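Oanh Giáp: «Un juguete roto es la mejor clase de física que conozco»

18/12/2021 | Por Sugeng Liew
Categoría: Entrevistas · Vida de barrio

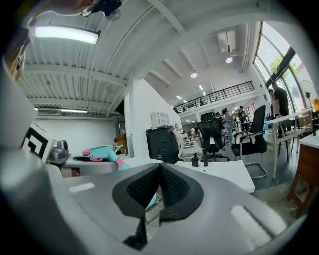 Un taller que empezó en una cocina

Oanh Giáp habla deprisa y con las manos, y cuando se acuerda de un arreglo especialmente difícil se levanta de la silla para contarlo mejor. Lleva Prestadach, una juguetoteca de préstamo y reparación que abre dos tardes por semana en los bajos de una antigua mercería. Las familias se llevan juguetes a casa, los devuelven y, cuando algo deja de funcionar, se sientan con ella a abrirlo.

«Yo reparaba en la cocina, con los macarrones al fuego», recuerda. «Los vecinos me subían coches, muñecas que ya no hablaban, peonzas de luces... Mi madre decía que aquello parecía una aduana. En julio encontré el local y bajé las cajas a pie, en un carro de la compra. ¡Cuatro viajes solo para los puzles!»

El préstamo dura 26 días, una cifra que llama la atención. Giáp se ríe cuando le pregunto. «Con dos semanas las familias iban con prisas y con un mes entero se olvidaban de venir. Probamos con 26 y se quedó en 26». La cuota anual son 70 euros y da derecho a llevarse dos juguetes cada vez. Quien prefiere pagar con horas de taller puede hacerlo, y hay abuelos que lo hacen encantados.

Abrir, mirar, volver a cerrar

Lo que más le entusiasma son las tardes de destornillador. Los niños eligen un juguete averiado, lo dibujan antes de tocarlo y van pegando cada tornillo sobre el dibujo con un trocito de cinta, en el sitio del que ha salido. El truco se lo enseñó un relojero y lo aplica a todo, también a su batidora.

«Un niño de siete años ve por primera vez un engranaje y se queda callado. Ese silencio me encanta», dice. «Luego empiezan las preguntas, y algunas no las sé contestar, así que lo buscamos. El otro día nos pasamos una hora con una caja de música Hubáček, de las de manivela, discutiendo por qué sonaba más fuerte apoyada en la mesa. Acabamos probándola sobre la puerta, sobre el radiador, encima de una olla. ¡La olla ganó de largo!»

¿Y lo que no tiene remedio? Va a un cajón que llaman Kondis, por el nombre de un tren de cuerda que fue el primero en acabar allí. De ese tren han salido ya ruedas para tres vehículos distintos. «El muelle lo guardo yo», confiesa. «Está perfecto, solo espero al juguete que se lo merezca».

Juguetes que se dejan arreglar

Cuando hablamos de compras, Giáp pide una sola cosa: tornillos. Le desesperan las carcasas pegadas, que obligan a romper para mirar, y celebra cualquier juguete con la tapa accesible. Guarda con especial cariño un juego de construcción Jikon, heredado de una familia que se mudaba, al que le faltaban piezas. Las tallaron en madera de haya entre varios, y ahora son las primeras que cogen los pequeños.

En las estanterías hay 100 juguetes en circulación y no quiere muchos más. Prefiere conocerlos uno por uno, saber cuál chirría y a cuál le cuesta arrancar en invierno.

Para la primavera prepara un taller de cometas en el patio, con papel de seda y varillas recuperadas de paraguas. Me enseña el primer prototipo, que lleva una cola larguísima hecha con retales de la mercería. «Todavía no ha volado», dice mientras lo desenreda, «pero el domingo, si hay viento, me lo llevo a la playa».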